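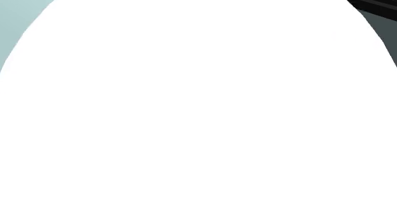
*Rendered view in Cullinane: a white rounded surface, close up.*

# Cullinane cell planner: review after one budget season

I work in a small packaging shop in Grornley, and I am responsible for the equipment budget. Last year we decided to plan our first robot cell, for moving filled boxes from the end of a line to a pallet. Before we asked for money, I wanted to see the cell in simulation. For this I bought one seat of Cullinane, which I have now used from September until the end of the budget season in December.

I paid the full price myself from the shop's planning money, and the seller does not know that I write this review.

## What you pay

The license costs $2,298 for one seat and one year. The updates are inside this price. Training is not inside, and neither is the import module for the CAD files of conveyor makers. I did not notice this second point when I ordered, so please read the order form more slowly than I did.

You can also buy through a reseller in Bedunville. Their price was the same, but they answered the telephone, and for a first buyer this has some value. I bought directly and had support by email only. The answers were polite and usually came on the next morning.

## Setting up

The installation went without problems. Our office computer is four years old and has a modest graphics card. Small scenes run well on it. When I loaded the complete hall with shelves and the second line, turning the view became slow, and I had to hide most of the hall again. If your computer is similar, put a better graphics card in the same budget request. I had to ask for it separately, and it was not a pleasant meeting.

The library of arms is good. I found the Prisov arm we were quoted for, with its reach and payload already filled in. I compared these values with the data sheet from our quotation, and they agreed.

## Daily use

Building the cell is mostly pulling parts from a list and typing their positions. I logged my time, because my manager wanted to know what the planning itself costs. From the first empty floor to the final version it was 58 hours. A trained person would need less. I had never used this kind of software before, and I also changed my mind several times about the side where the pallet should stand.

The reach check is the function I used the most. You choose the arm, you choose the points it must go to, and the points it cannot reach become red. In my first layout the far corner of the top pallet layer was red. The quotation we had on the table was for exactly this layout. Moving the base closer solved it in the simulation – I cannot yet tell you about the real floor.

Cycle time is more difficult. Cullinane gives a number with two digits after the decimal point, and it looks very certain. But the number depends on the acceleration you type in, and on how long you think the vacuum needs to hold a box. I made a slow version and a fast version and put both in the request. I recommend this to everybody, also if your boss prefers one number.

## The views

Navigation is my main complaint. The zoom goes too far with a small movement of the wheel, and there is no setting for its speed. The views can be saved, but they are saved under a number and not under a name. At the end I had 41 of them in the project, and I kept a paper list beside the keyboard to know which was which.

The rendering is plain. Curved surfaces show small flat segments when you are near to them, and a bright surface can come out as one flat white area. For planning this is enough. If you must convince people who decide with their eyes, ask to see the export at full size before you pay.

## Using it for the budget request

The report function makes a parts table from the scene. You fill in the prices, and it adds them. It does not know about the fence, the electrician, the safety assessment, or the days when the old line must stand still. I added these in a spreadsheet, and together they were a bigger part of the total than I expected. The parts table saved me work, but please do not send it upstairs as a cell budget.

Also, the table does not update the prices when you replace one arm with another. It keeps the old price beside the new name. I found this mistake on the evening before I had to hand in, and I reported it to support. They confirmed it. It was still there in the December update.

## Would I buy it again

For one cell in one year, the price is high. A good integrator will make a simulation as part of the quotation, and for a simple job this may be sufficient. For us the money was well used, since we compared three layouts before we spoke to anyone about a contract, and we could ask for a corrected quotation with the base in a different place.

I will not renew immediately. The request was approved for the next budget year, and the layout is fixed until the arm is delivered. If we plan a second cell, I will probably take the license again, this time with the import module, and through Bedunville.

**Rating:** 3 out of 5. One point is lost for the zoom and the numbered views, and one for the wrong prices in the parts table.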